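Week three of teaching the arm, and my shoulder hurts

January 12, 2023

Posted in: work stuff, robots

So I promised an update on the bin picking thing and then vanished over the holidays. Sorry! I'm back at my desk with cold coffee and a sore right shoulder, and the shoulder is the robot's fault.

Quick catch-up for anyone who skipped the last post. We're trying to get the arm to pick little bars out of a metal bin and put them in the one next to it, and we're doing it from demonstrations. A person does the pick, the arm's joint positions get recorded the whole way through, and later a model tries to learn from the pile of recordings. I'm mostly the person. My job title does not mention this.

We started out with hand guiding, where you grab the wrist and push the arm where you want it. It feels wonderful for the first ten minutes (it's like dancing with a very polite refrigerator) and then you notice you're leaning over a table with your elbow up by your ear. I did 70 picks that way on the first day and could barely put my coat on. Irena Śliwiński, who is taller than me and much more patient, did her share and complained only about my playlist.

The other trouble with hand guiding is that people are lazy in a very particular way. I kept dragging the gripper in along the same comfortable curve, so every recording came in from the same side. Great if the bar is in the middle. Not so great when one is lying right up against the wall and the fingers need to come down at some other angle entirely.

So before the break we switched to remote control. Nathalie Martens set up a handheld controller she had from the Purnley project, and now I sit on a stool and fly the thing. My first session was terrible. I had forward and back reversed in my head and kept nudging bars into corners when I was trying to line up on them. By the end of the week I'd got the hang of it, and we're now at 464 saved demonstrations, 229 of them from the controller. The rest are the old elbow ones, and I'm not throwing those away after what they cost me!

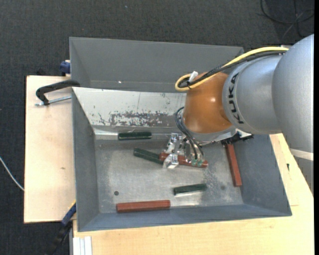
Bars against the side wall are still the ones I dread. You have to turn the wrist a lot, and I never remember how much the cables will let me turn until I'm already halfway there, and then it's back up, unwind, try again. Irena wants to keep those do-overs in the training set so the model sees what recovering looks like. I'd like to delete every one of them out of vanity. We're keeping them for now.

Next up is trying the first trained version on layouts it hasn't seen, and I'll write that up whatever happens. Also, if anybody has a good stretch for the shoulder blade area, put it in the comments, please. The one with the doorframe does nothing for me.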